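The Second Verse

By the time the bus let her off in Iltesow, Bożena Wieczorek had sung the chorus so many times under her breath that the man in the next seat had started tapping his knee to it. He got off at the same stop and walked away whistling. It was her tune! She stood there with her bag between her feet and listened to it go around the corner.

It was March, and the town smelled like rain and frying onions. Atell's studio was up two flights of stairs over a shop that sold sewing machines, and you could feel the bass in the handrail before you heard anything at all. She loved that. She put her whole palm on the rail and let it buzz up to her elbow.

"You're the singer," said Harley, opening the door with his foot because both hands were full of cable. "Good. Great! We've been living on your demo all week. Siregar won't play anything else, he had it on while he was brushing his teeth."

"Is that true?" said Bożena.

"It's a very good song to brush your teeth to," Siregar called from the other room.

She had made that demo in her aunt's pantry, with a winter coat over her head and the rice cooker unplugged so it wouldn't click. Sixteen bars of rap, a hook, and then nothing, a long hum where the second verse was supposed to be. She had sent it out to everyone whose address she could find, and Atell had written back in the middle of the night with one line: Come and finish it here.

And now here was the room itself, with rugs on the walls and a sagging green couch and a drum kit with a sweater stuffed in the kick. She wanted to touch all of it. She wanted to call her aunt and hold the phone up to the speakers.

"Coffee's in the kitchen," Harley said. "Mugs are wherever you find them."

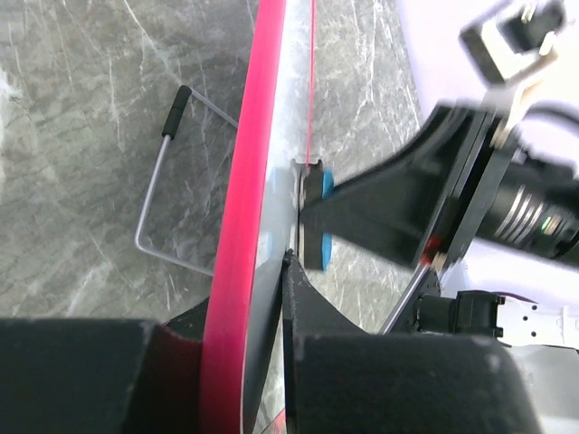 A pink rim and a wire stand on the gray marble.

She drank her coffee standing up and went over the second verse in her head, all four versions of it. One was about the bus. One was about her father's radio, and it rhymed beautifully and she didn't believe a word of it. The other two were the same verse with the lines in a different order. When she came back Atell was at the desk, a small woman with enormous headphones, and she didn't say hello. She just pointed at the microphone and grinned.

The beat came in, and oh, it was so much bigger than it had been in the pantry! Siregar had put a real bass under it, fat and a little late, and somewhere behind that was a guitar that sounded like someone laughing in another apartment. Bożena flew through the first verse. She hit the hook and felt the hair stand up on her arms. Then the second verse came around and she opened her mouth and sang the bus one, and even while she was singing it she could tell.

Atell stopped the track.

"Nice," she said. "Who's it for?"

"What do you mean?"

"The first one, you're talking to somebody. I can hear you leaning over the table. Who's this one for?"

Bożena thought about that. She thought about it through the radio version and both of the backward ones, and through a sandwich, and through almost 40 takes, until the windows had gone dark and Harley was lying flat on the rug with his eyes closed and his feet still keeping time.

"There was a man on the bus," she said finally.

"Yeah?"

"He was tapping along. He didn't know it was a song yet, I was only humming. And then he got off and he was whistling it, and he walked away with it."

Harley opened one eye. Siregar had already picked up the bass.

"So tell him," said Atell, and she ran the track back 30 seconds and let it go.

She didn't have any words ready. She had the seat with the torn cover and the rain going sideways on the glass, and she had his knee, and that was plenty to start with. She told him the song had a second half and he'd left too early. She told him to come back to the stop. She rhymed onions with something that didn't rhyme with onions, and it worked, it really worked, and on the last line she forgot the hook was coming and laughed straight into it.

When it was over the room stayed quiet for a bit.

"Again?" said Bożena. "I can do it cleaner."

"Don't you dare," said Siregar.

Atell had taken off her headphones. She played it back loud, louder than the sewing machine people would have liked, and Harley got up off the floor and danced with a microphone stand, very badly, and Bożena sat on the arm of the green couch with her cold coffee and sang the harmony over her own voice. Down in the street somebody slowed under the window to listen.

"Open it," she said, and Siregar was already pulling at the latch.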